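1/ Notes on rationalising the tableware at Tiltdale. The cupboard shelf is 60 cm wide and what we own does not fit on it. A short thread on what stays out and what stacks.

2/ Rule one: lay everything on the white table before deciding anything. Sizes are hard to judge inside a cupboard. The teal plate has a broad rim and a shallow well, so it takes up far more shelf than its usable area suggests. It goes at the bottom of any stack or it goes elsewhere.

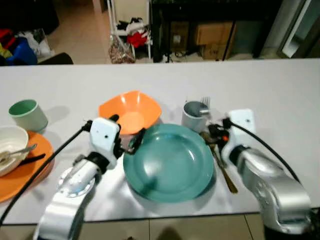
3/ Square bowls. The orange one has rounded corners and deep sides. Square packs well against square and badly against everything else. We have round plates either side of it on the shelf, which wastes the corners. Moved to the end, against the cupboard wall.

4/ Cream bowl on the large orange plate: keep as a pair. The plate carries the bowl with room left over for a utensil, so the two can go to the table in one trip. The bowl is shallow and wide, and I would not stack a third thing on it.

5/ Cups. One pale green, one grey. Neither goes inside the other reliably, so they stand side by side at the back. Tall at the back, flat at the front. Anežka Polák prefers the reverse for reach. Her shelf, in the Polta flat, is lower than ours - the argument holds there.

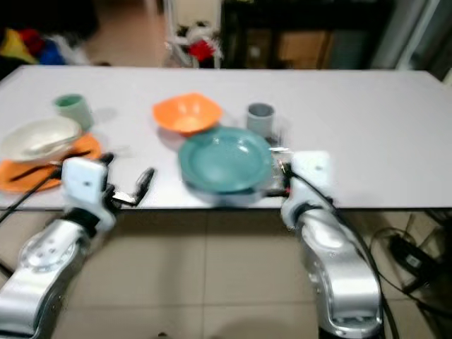
6/ Cutlery does not live on plates. It ends up there in every layout I try. A black handle under the rim of a bowl makes the bowl sit unevenly, and you find out when there is soup in it. Separate tray, ordered from Vrabec, 395 crowns. Arriving Sunday.

7/ The other table. Beige top, used for anything that is not a place setting. The jar with the black lid gets the far corner, well back from the near edge where the work happens.
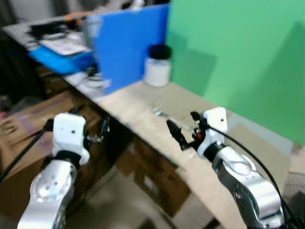 Jar at the back, by the blue board.

8/ I tried it at the front in May and moved it three times in one afternoon. The corner has been better. It is a full arm's reach away, acceptable for something opened once a day.

9/ Second view of the same corner below. The blue and green panels meet directly behind the jar. White shows up well against both, so the position is easy to check from the door.
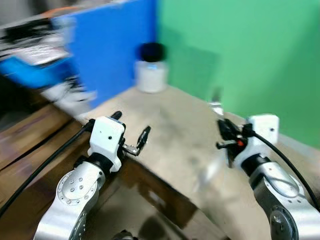

Far corner, lid on.

10/ Outstanding: a label for the jar, and a decision on the teal plate. Gornow lists a wider shelf as part 1601. I have not measured whether the brackets match. Will post the dimensions when I have them.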